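20 Dec 2023
Greltby, back bedroom

Linen day. I had planned to spend this morning on the shelf brackets, which have been leaning against the wall since May and have developed a patina of reproach. Instead Ayana Tekleab came by at nine, looked at the bed, and asked whether anything on it had ever been folded. So the brackets wait and I am doing textiles.

For anyone picking up this notebook later: the question is how to store the soft stuff in the flat so that a person can get one blanket out without bringing the other blankets along for the ride. We have one closet shelf, 65 cm deep, and a drawer that opens most of the way if you lift it. Zewditu Tamiru's earlier entry says "roll everything." I have tried rolling everything. Rolled things roll. The shelf has no lip, and I found the results on the floor two mornings running.

Started by getting the whole pile onto the bed, which is the traditional first step and also the traditional last one. Sorted by how annoying each thing is to handle:

Sheets, flat: fine. Boring. Fold in half until it stops being fun.
Sheets, fitted: see below.
Plush things: will not hold a crease. Fold them, press them, turn around, and they have quietly relaxed.
Velvety things: hold a crease but slide off whatever they are put on.

The plush and the velvety are the real trouble, because left to themselves they end up on top of each other, and the slippery one always wants to be underneath.

Tried three folds on the fuzzy yellow one. Thirds lengthwise, then in half twice, gave a neat brick that sprang up to twice its height as soon as I let go. Quarters, then rolled loosely, was better, except for the rolling (see floor, above). Best so far is thirds, then thirds again, with the open edge tucked into the fold like a letter into an envelope. It doesn't look like much, but I carried it to the closet and back and it was still one object. I then unfolded it to check I could do it again and could not, for four tries. Got it on the fifth. The trick is to pick up the corner and leave the middle alone. Grab the middle and the whole thing bunches, and you are back to a heap.

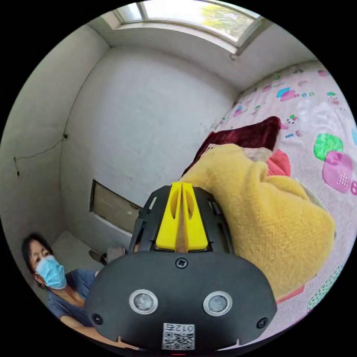

The maroon one is a different animal. It wants to be moved in one go, with both arms, like a sleeping dog. If you drag it by an edge it rucks up into a ridge, and then you spend five minutes chasing the ridge toward the foot of the bed. Folding it on top of the patterned sheet works better than folding it on the bare mattress, where it sticks in some places and slides in others. I have no theory about this. Ayana has one involving static, which she explained at length while not holding her end.

Small items are their own problem. Anything smaller than a pillowcase gets swallowed by the big pieces and turns up later inside a fold, usually after I have declared the fold finished. New rule, effective today: shake each blanket before folding, and put whatever falls out in the Clomcombe tin. The Clomcombe tin is for small cloth only. It is not for screws. I know who has been putting screws in it.

The pink cartoon sheet stays on the bed. I raised the question of whether grown people need a sheet with animal faces and speech bubbles on it and was outvoted, two to one, with Zewditu voting by phone. In its defense, the print makes it easy to tell which way is up and whether the thing is on straight. You can't say that for plain white, which I have put on sideways more often than I will write down here.

Fitted sheets: did not get to them. Read page 6 of the old notebook, where somebody has drawn a diagram with arrows. One arrow points off the paper.

Shelf order for now, left to right: flat sheets, yellow (envelope fold), spare pillowcases as a wedge, maroon against the side wall where it has nothing to slide off. Left it like that at lunch. At four it was all still up there, with the maroon leaning a little.

To do:
Lip for the shelf. Any strip of wood will do, there is one behind the Fornik heater.
Ask Zewditu what she meant by "roll everything."
Fitted sheets, with a witness.
Brackets.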